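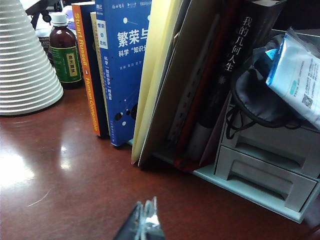

How to Clean and Wax a Varnished Wooden Desk

Posted 2020-12-04

I have been putting off writing this one for ages, mostly from guilt, because my own desk went far too long without a proper cleaning. I wiped it with whatever cloth was closest, set my coffee down wherever I pleased, and told myself that varnish takes care of itself. It does, up to a point! But a varnished top that gets used every day slowly builds up a film of hand oil, dust and old polish, and one afternoon you rest your arm on it and notice that it feels a little sticky.

The good news is that you can put most of this right in an evening, with very little money and no special skill.

What you'll need

Four or five soft cotton cloths (old T-shirts are perfect, with the seams cut off)
A bowl of lukewarm water
A few drops of mild dish soap
Cotton swabs for the corners and edges
A clear paste wax that is safe for varnished furniture

I use Stanent paste wax and have done so for years. A tin lasts me forever. My sister-in-law swears by Zanetti, which is softer and easier to spread but has a stronger smell, so if you go that way I would open a window first.

Step 1: Clear the top completely

I know, I know. It is so tempting to clean around the lamp and shove everything else to one end. Please don't. The places where things stand for months are exactly the places where grime collects, and if you wax around them you'll end up with outlines that show every time the light comes in low. Take everything off, unplug the lamp, and put the small stuff in a box or on a tray so you can carry it back in one trip. It's also a nice moment to throw away dead pens and check the dates on any old medicine that has ended up living there.

Step 2: Dust first, dry

Go over the whole top with a dry cloth, folding it to a clean side as you go. Grit is what scratches varnish, so get it off before you bring any water near. Don't press hard, and don't forget the back edge – mine always has a neat little line of fluff.

Step 3: Wash, a small patch at a time

Put the soap in the water, dip a cloth, and wring it out until it is barely damp. Wipe a patch the size of a dinner plate, following the grain, then dry it right away with a second cloth. Move along to the next patch. You will probably be shocked at the color of the water by the end (I was, and I think of myself as a tidy person).

If a spot stays sticky, go over it again instead of scrubbing. Vinegar and all-purpose sprays are best left in the cupboard, as they can dull some finishes.

Step 4: Let it rest

Give the wood 90 minutes to dry out fully. Wax over a damp surface can go cloudy, and then you have to take it all off and start again. Ask me how I know.

Step 5: Try the wax somewhere hidden

The underside of the front lip is a good place, or the back of a leg. Rub on a tiny amount, wait, buff, and look at it in daylight. If you're happy with it, carry on.

Step 6: Wax thinly

Less than you think! Pick up a dab no bigger than a pea and work it in with small circles, then finish with long strokes along the grain. Leave it for as long as the tin says, then buff with a clean cloth until it stops dragging and begins to glide. Your arm will be tired. Put the radio on.

If it looks streaky when you bend down and look across it toward a lamp or window, you have used too much. Buff some more, with a fresh cloth.

What about white rings?

A pale ring from a hot mug is usually moisture caught in the finish. Some fade by themselves over a few days, so I'd wait a while before doing anything clever. Dark rings are a different matter, as the water may have reached the wood underneath, and those I would show to a refinisher.

Putting things back

Wait overnight if you can stand it. Stick felt pads under anything heavy or rough on the bottom (the Clumari ones come in a sheet of 33, in several sizes), and lift things when you want to move them, even the light ones. I try to wax twice a year, once in September and again in spring, with a quick dry dusting in between whenever I remember.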